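Aug 9, 2020
Notes by Dörte Oltmanns

Handout 9: Lucky days, and why I don't trust the evidence for them

Last week we read the chapter on almanacs. Several of you came away thinking that people in the past believed in lucky days and people now do not. I don't think the chapter shows either thing. Please read it again with a pencil.

Start with the word "believed." Engelbert Rüegg's essay on the Imhof almanac says the farmers of the valley "would not sow on a forbidden day." His source is the almanac itself. An almanac tells you what a printer thought would sell. It does not tell you what anybody did in a field. If a historian four hundred years from now found a pile of our diet books, what would she conclude about our dinners?

Rüegg's second source is better. The parish register at Hokmont lists 557 weddings, with dates, and he compares them with the days the almanac marked as good. He finds that 42 fell on the best-marked days of the year and calls this "striking." Is it? We are never told how many such days there were, or how many of them fell outside Lent and the harvest, when few people married anyway. Without those two numbers, 42 could be high, low, or exactly what you would get by chance. I wrote to ask. I have not had a reply.

Day-marking has not gone away, of course. It is sold in stationery shops.

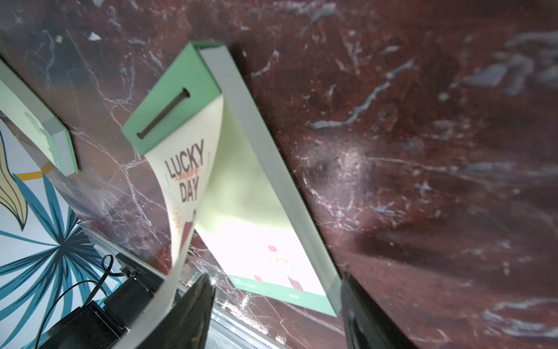

Liria, December

The course visit to the Liria collection is optional, but I would go. The almanacs are on the upper floor, and the labels are worth arguing with. One says that red ink was used for lucky days "because red was the color of joy." Maybe. Red was also the second ink a printer was likely to own, and it had been used for feast days long before. When a label gives you a feeling as the cause of something, look for a cheaper cause first.

Three claims you will meet in the reading, and what I make of them:

1. "Calendars of lucky days gave people a sense of control." This may be true, but how would we know? The writers who say it rarely quote a single user. Diaries would help. The Butovholm diary, which is on the reading list, mentions an unlucky day 2 times, and both times the writer did the job anyway and complained about the weather.

2. "Printed predictions were vague so they could never fail." Some were. Others were quite exact and failed in plain sight, and the almanac still came out the next year. So vagueness can't be the whole answer. Think about memory instead. A reader who remembers one hit and forgets eight misses doesn't need a vague prediction.

3. "Modern page-a-day calendars are the direct heirs of the almanac." I see the likeness, but a likeness is cheap. To show descent you need firms, printers, or copied text passing from one to the other. Rüegg offers none of these.

On the paper itself: a day that comes on its own sheet is used differently from a day in a column. You can't easily look ahead, and you throw yesterday away. This is bad news for us, as the sheets that were used are the ones least likely to survive. What sits in archives is often the unsold stock, clean and complete. Keep that in mind whenever somebody describes a "typical" copy.

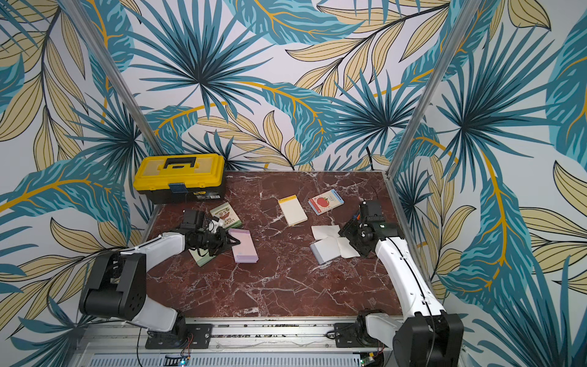
Notepad, book and note paper on a dark red marble tabletop.

For next time, read the Butovholm extracts and pick one entry where the writer names a day as good or bad. Write a page on what else could explain what happened. I don't want a summary of the entry. If you decide that the writer really did change plans on account of the calendar, say what would have changed your mind.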